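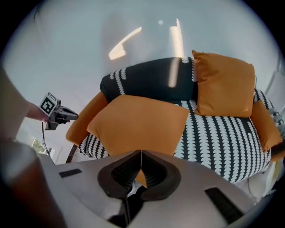 Hand-held gripper session: pre-start checklist with comments
Task: cushion tidying, two grippers
Site: Talard flat, front room
Checked by: Angus Menzies, April 10, 2023
Read by: Aranka Barta

1. Fingers and jaws
Ribbed faces clean, no grit in the grooves. PASS
Comment: The Osura sheet says wipe every 50 demonstrations. I'd like to see where that number came from. Wipe every 30 until someone shows me.

2. Marker on top of gripper
Flat, corners down, white border unmarked. PASS
Comment: Check it again after the break. A lifted corner spoils the tracking and the software won't complain.

3. Cables
Clear of feet and sofa legs. PASS WITH COMMENT
Comment: The thin black one hangs down under the gripper. Clip it to the sleeve. "I'll keep an eye on it" has been written on this line before — it is not a control.

4. Light
No glare on the work area. FAIL
Comment: Bright streak along the backrest. Black fabric with a white pattern is hard enough for a camera. Draw the blind or move the lamp, then recheck.

5. Start position
Orange cushions set out as on the task card. PASS
Comment: One flat at the front, the others propped up. If every run starts like this, all we'll teach it is this sofa. Alaric Esposito disagrees. Fine, but vary it anyway.

6. Demonstrator
Rested, wrist strap on, knows the stop word. PASS
Comment: 30 minutes, then swap. Seven runs with a sore wrist are worth less than one good one.

7. Sign-off
Held until item 4 is cleared. A.M.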